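Drorkmont grey metal sorting bin, open top

I've been selling these bins for 17 years now, first off a trestle at craft fairs and then from the little shop, and they're still the thing I get asked about most. It's a plain rectangular bin, no lid, no handles to snap off, and it sits flat on a table without rocking. I love them!

People buy them for all sorts. Marisol Montes has a row of them in her playroom for building blocks (she says they've outlived every plastic tub she ever bought), and my neighbour Vaughan keeps seed packets in his. I use mine for offcuts and the long blocks I paint for the Plarnelora sets, and for those it's just about perfect – you can tip a few in, see what you've got and pick out the colour you're after without digging.

A word on looks. The metal inside goes cloudy and a bit scratched with use, and there are small dark round spots on the floor of the bin. Please don't write to me about those, they're meant to be there. If you want something shiny for the sideboard, have a look at the Zokamia range instead.

Buy two if you can. They butt up against each other nicely, so I tend to keep one for the bits I'm working through and an empty one behind it.
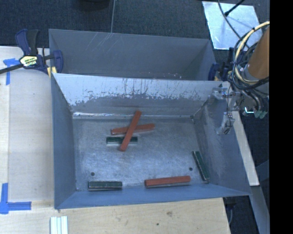

Cleaning is easy enough, a damp cloth and then a dry one. I don't put mine in the dishwasher and I'd rather you didn't either. Felt pads for the underside are extra, and worth having if you're fond of your table.

Singles and pairs are both in stock. Order 12 or more and I'll knock the postage off, just put GALLEGOS in the notes box so Pak-hei knows to pack them together. The next delivery is due in September – if you're after a big batch for a school or a club, drop me a line before then and I'll put some by.

Item number 1038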